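3.2 Stimuli and the size judgment task

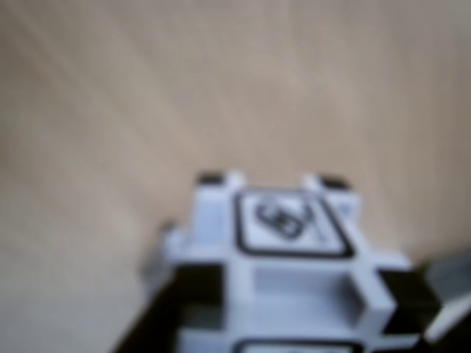

Figure 2. A white block on a light beige wooden surface, at close range and out of focus.

The second study asked whether people use the sharpness of a picture when they judge the size of an unfamiliar object. Earlier work on this question mostly used landscapes and buildings, where the viewer already knows the usual size of the things shown. We wanted simple objects with no known size, because a cup or a chair gives the answer away. Figure 2 shows a white block with black corner pieces and a black symbol on top, with a pale gray robot arm part at the right edge. Blur of this strength removes the fine detail of a surface, but the general shape of a block can still be recognized.

Participants were recruited through the Listico panel. In total 1,121 persons opened the survey and 1,077 completed it. Those who did not complete it were removed before the analysis, and we did not replace them. Each participant saw the pictures one at a time, in random order, and gave the length of the longest side of the object in centimeters. There was no time limit. The instruction did not mention blur – in the pilot, the word made many people believe that their eyesight was being tested.

The pilot was carried out with 200 students at the Ristano campus, on paper, and its data are not included here. Two changes were made after it. First, we replaced the rating scale from "very small" to "very large" with a number in centimeters, as the students used the middle of the scale too often. Second, we added a question about confidence after every judgment. The wording of this question follows Jabłońska's translation of the Greltlow scale, with one item left out.

Size judgments were log-transformed before the analysis. Without this step, a small number of very large answers would have decided the mean. We then fitted a mixed model with blur level and background type as fixed effects, and with participant and object as random effects. Confidence was analyzed separately with the same structure. The procedure of Sobczak was used for the correction of multiple comparisons.

One limitation should be noted already at this point. The participants used their own screens, and we could not control the viewing distance. A picture that is slightly blurred on a large monitor may look sharp on a telephone. For this reason we asked for the type of device at the end of the survey and entered it in the model as a covariate. The results with and without this covariate are reported in Section 3.3.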